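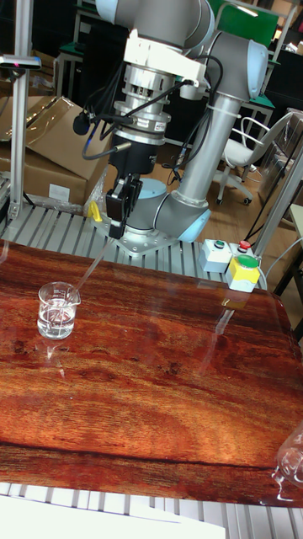 Progress report to the Marsden Fund, second period
Project: Who Gets Heard? Public submissions and local decisions in Kesbridge and Hascombe
Prepared by Natalie Heywood, Sunday, March 22, 2026

The grant agreement asks us to begin with achievements, so I will begin with the fact that both councils have now given us their records. Hascombe sent a tidy folder in November. Kesbridge sent its submissions as scanned faxes, several of them sideways, and one zoning file in which every second page belongs to a dog bylaw. We are grateful to both.

We now hold 1323 written submissions on matters that went to a council vote. Yutong Long has coded 900 of them for topic, position, and whether the writer asked for something council had the legal power to do. That last category has been humbling. A good share of the public would like its municipal government to fix interest rates, and one persistent gentleman in Kesbridge wants it to leave the United Nations.

Interviews

Gemma Sowerby and I have completed 56 interviews with current and former councillors, clerks and people who regularly write in. Councillors told us, with real warmth, that they read everything. Clerks were more guarded on this point. The regular writers assume their letters go straight into the recycling and keep writing anyway, which I find either moving or alarming depending on the day.

We had hoped to interview more developers. They were happy to talk about the weather, the price of lumber and the failings of the planning department, but grew shy when the recorder came out. Gemma is trying again with an offer of anonymity and better coffee.

What we can say so far

Very little, and please don't quote it. In the coded files, submissions that arrive before the staff report is drafted are mentioned in it far more often than those that arrive after. Most arrive after. The notice period in both towns technically allows for early comment, in the sense that the notice is technically on the website. Hinata Sugawara found Hascombe's under "Other Documents (Misc.)", between a parade route and a tender for gravel.

We have not yet seen a pattern by political leaning, though councillors of every stripe have assured us that the other side's supporters get all the attention.

Problems

The Ornov software we licensed for matching submissions to minutes doesn't cope well with handwriting. It read "strongly oppose" as "strongly propose" in 4 of the test files, an error that would have made our findings much more cheerful. Hinata now checks every handwritten match by eye. It is slow, and she has asked me to record here that it is slow.

Kelly Kershaw has taken over the budget. We are under on travel and over on transcription, and would like to move the difference across. The form for this is attached, along with the form requesting permission to submit the form.

Next period

Yutong will finish the coding and have a second reader go over a sample. Gemma will close off the interviews, developers or no developers. I will draft the plain-language summary for the two councils, who have both asked to see it early – Kesbridge so that it can learn from the results, Hascombe so that it can prepare a response to them. We would like your view on whether both towns should get it on the same day. Mine is yes, at the same minute if the email allows.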